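Re-covering tub chairs vs. buying new: what did you end up doing?
Living Room & Furniture board > Upholstery
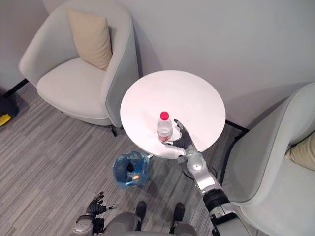 Original post

mapleporch
Posted 2018-04-11

Okay, I need opinions before I spend money. We have a pair of light gray tub chairs with the little round white table between them, and I still love the shape. High curved back, arms that sort of hug you. The problem is the seats. They've gone flat, the fabric pills if you look at it wrong, and after an hour of reading my tailbone files a complaint.

I got a quote from Wenton, the upholstery place over by the hardware store, and it was 200 a chair for new foam only. Keep the fabric, swap the insides. Full re-cover was so much more that I kind of blanked out while he was talking. Meanwhile Grallier has new chairs in a very similar shape and my sister-in-law swears by hers.

So do I refoam, re-cover, or give up and buy new? We've had these 4 years, if that matters.

ducttapedeb
Refoam! I did mine last spring and it was like getting new chairs. Ask what density they're putting in, though. The first shop I called couldn't even tell me, so I hung up and called the next one.

Valdovinos_fan
I'm going to disagree with Deb. If the fabric is already pilling at four years, it's cheap fabric, and you'll have nice springy foam under a cover you hate. I paid for foam on a loveseat and then paid a second time for the cover eighteen months later. Do it all at once or don't do it.

(And yes, my user name is about the Valdovinos sofa. I've had it 19 years. It will outlive me.)

ducttapedeb
A fabric shaver costs next to nothing and pilling slows down after the first few rounds. I've been there. Not everybody needs a 19-year sofa, lol.

oldhouse_ohio
Tub chairs are a pain to re-cover, which is why the quote made you blank out. All those curves have to be fitted and there's a lot of handwork on the inside of the arms. A square chair would be way less. I took a class once and the teacher flat out refused to let beginners bring a tub chair.

One thing to check — flip it over and look at the webbing. If that's sagging, new foam will feel great for a month and then you're right back where you started.

mapleporch
Flipped one over. The webbing is definitely droopy in the middle. Ugh. Does that get added to the 200?

oldhouse_ohio
Usually, yes, but it's not a big job once they're in there. Call and ask before you drop them off.

beigeonpurpose
Putting in a word for buying new, but not Grallier. We had a Grallier pair and the legs wobbled from the first week. Went to Braken after that and they've been solid. Sit in them for a good long while in the store, bring a book, ignore the sales guy.

Valdovinos_fan
Braken seats are way too deep if you're short. My feet didn't touch the floor.

beigeonpurpose
I'm five foot two and I put a cushion behind my back. Works fine!

mapleporch
Ha, I have the cushion already, so that's one thing I don't need to buy. I called Wenton back and he'll do the webbing and the foam on one chair first so I can see if I like it. Going with medium firm. If it's good he gets the second one, and I'll live with the pills for now. My order number is 2754, so I guess he's busy.

ducttapedeb
Yay! Get the fabric shaver anyway.

oldhouse_ohio
One at a time is smart, just make sure he writes down which foam he used so the second one matches. Mine don't, and everybody who comes over fights for the good chair.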